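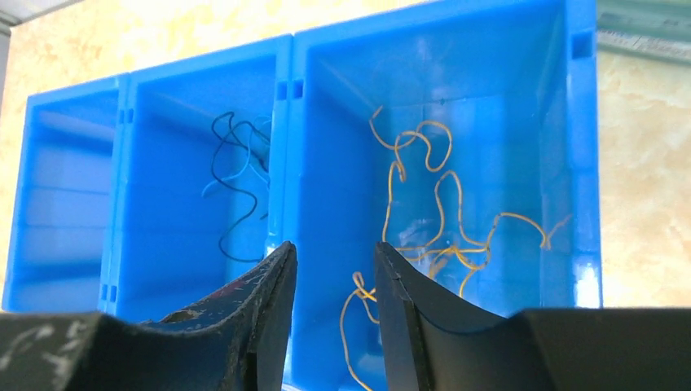

*Blue bins with cables, one holding a yellow-orange cord.*

**Farnley Record Circle: minutes of the March meeting**

Back room, Farnley Library, 7:30 p.m. Consuelo Alvarado in the chair and also taking notes, so please forgive the handwriting this was typed from.

**1. Last meeting's minutes**

Agreed, with one correction. The Melnyk Brothers single we played in February was the stereo pressing. The mono one has the longer fade, and we still don't have a copy. If you see one at a yard sale, grab it!

**2. Listening session: the Erley Five**

We gave the first hour to both Erley Five albums, played in order and all the way through, and what a treat that was. Most of us knew the hit and hardly anything else. The first album is a beat record from top to bottom, with plenty of tambourine and two R&B covers that the band clearly loved playing. Side two drags a little in the middle (the slow waltz got some groans), but the closing number had people tapping on the tables.

The second album is where the talk really took off. The organ moves up front, the songs stretch out, and there's a harpsichord on track four that split the room right down the middle. Consuelo thinks it's the best thing they ever did. Others felt the band was chasing a fashion and lost the punch of the early singles. Everybody agreed the drumming is terrific on both records, and we played the break on "Lantern Street" three times just to hear it again.

There was a long side discussion about whether the bass player sings the high part on the choruses. The sleeve credits "vocals: all," so that didn't help. Consuelo will bring her fanzine interview with the singer next month. She remembers him mentioning it but wouldn't swear to it.

Vote for the band's best side: "Lantern Street," by a wide margin. "Paper Admiral" came second and had some very loud supporters.

**3. The catalog**

The shared catalog now stands at 771 records. That's wonderful news, and thank you to everyone who sat down with a stack and typed! Singles are nearly done. The albums still need label and matrix numbers, and a few people have been entering the sleeve number in the matrix column. The matrix is the one scratched or stamped in the run-out area next to the label. If you can't read it, leave the column blank and we'll look at it together under a good lamp.

We also agreed to file bands under the first main word of the name, so "The" is ignored. Solo records by former band members go under the singer's last name, with a note pointing back to the band. This took longer to settle than it looks on paper.
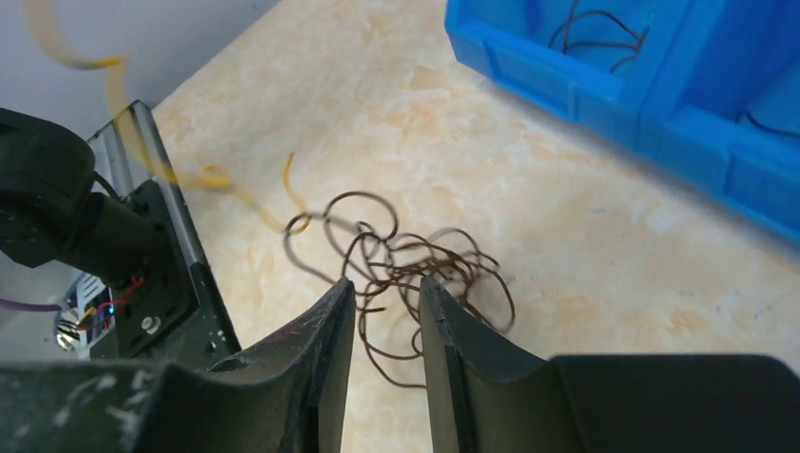

*Thin brown wire, tangled, on the table.*

**4. Spring record fair**

The fair is on again and the hall is ours from 8 a.m. for setting up. We'll have 2 listening decks this year, one at each end, so buyers can hear a record before they pay for it. Last year's line for the single deck went out the door, and lots of you asked for this.

The print run for the flyer will be 200. Trutar Print in town has offered the same price as last time, and the design is lovely, all orange and brown with a big swirly guitar. Flyers can be picked up at the April meeting. Please ask before leaving a pile in a store.

Table fees stay as they were. Sellers are asked to mark condition on every sleeve, in pencil or on a sticky note, and to keep the beat and psych singles apart from the easy listening. Anyone who spent last year's fair digging past brass bands to reach one Merseybeat EP will be glad of it.

**5. Compilation swap**

The theme for next time is "the wrong side," meaning B-sides that beat the hit. One song each, and please bring the title and year written down. Studio gimmicks, fake sitars, and songs about weather are all very welcome. If two people turn up with the same track, we'll play it once and the second person gets to pick something off the shelf.

**6. Other business**

- A question came up about cleaning old vinyl with dish soap. Opinions were mixed and strong. We'll try it on a record we don't love and compare.
- The Melnyk Brothers tribute band is playing in Erley in April. Several people want to go, so put your name on the car-share sheet.
- Somebody left a copy of the Erley Five EP in the wrong sleeve. It's with Consuelo.

**7. Next meeting**

April, same room, 7:30 p.m. We'll start with the fanzine interview and then go straight to the B-sides. Meeting closed at 9:40 p.m., with "Lantern Street" one more time while the chairs were stacked.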